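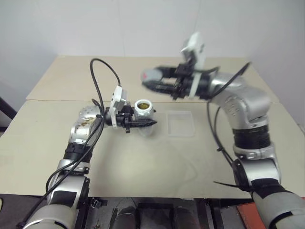 An open jar, dark yellow-olive inside.

Tundari: a pantry label dataset

README, version 4

Tundari is a collection of handwritten labels from home-canned food, typed up and sorted by people who should have been doing something else. It holds 169 labels from 76 households. Each label gets one row in a plain text table, and each row is as accurate as the handwriting allowed.

It was put together by Hélder Pinheiro and Shirin Moradi, who wanted to know how people date, name and describe the things they put up in jars. The short answer is: badly, and with great confidence. The long answer is in the table.

What you get

labels.csv - the main table, one row per label
households.csv - one row per household, with region and years of canning experience as reported by the household (we did not check, and we have our doubts)
spellings.txt - every spelling of "chutney" we met
notes.txt - Shirin's remarks on doubtful readings, some of them heated

There are no pictures of the labels in the download. The households agreed to have their words shared, and a few were firm about their penmanship staying private.

Columns in labels.csv

label_id: a number. It has no meaning. Please stop writing to ask what it means.

household_id: matches households.csv.

raw_text: what the label says, typed as written, including the underlining (shown with underscores) and the exclamation points (shown as exclamation points).

contents: our best guess at what is in the jar, in one or two words. Where the label says only "the good one," contents is left blank.

date_text: the date as written. "Late summer" is a date. So is "before the move."

date_clean: the date in year and month form, where we could manage it. Blank otherwise, and it is blank a lot.

warning: yes or no. A label counts as a warning if it tells somebody to keep out, wait, use first, or not serve to a named relative. Names of relatives have been replaced with RELATIVE.

reader: HP or SM, for whoever typed the row. If you notice that HP reads every unclear word as "plum," you are the second person to do so.

How the labels were collected

Households sent us their labels by mail or read them out over the phone. Phone entries have a P at the end of the label_id, and their spelling is ours. Collection closed in April, when the shoebox was full.

Each label was read by both of us, separately. Where we disagreed, we talked it over, and where that failed, we kept Shirin's reading and put Hélder's in notes.txt. He has asked for this to be described as a tie-break procedure.

Known problems

Pickles are overrepresented. Pickle people answer their mail.

Two households turned out to be the same household, using two addresses and, it seems, two separate shelves. We kept both IDs, as they don't agree on the date of anything.

Smudged words are marked [smudge]. Words we could read but did not believe are marked [sic].

The table says what is written on the jars. It can't tell you what is in them, and it should never be used to decide whether something is safe to eat. One reader has already tried.

Changes

Version 4, January 2023: fixed the line endings, again. Moved "relish" out of spellings.txt, where it had no business being.

Version 3: split date_text and date_clean after a long argument over "Tuesdayish."

Version 2: added the warning column.

Using it

Take it, share it, build on it, and say where you got it. If you find a mistake, send the label_id and your own reading to either of us. If your own reading is "plum," send it to Hélder.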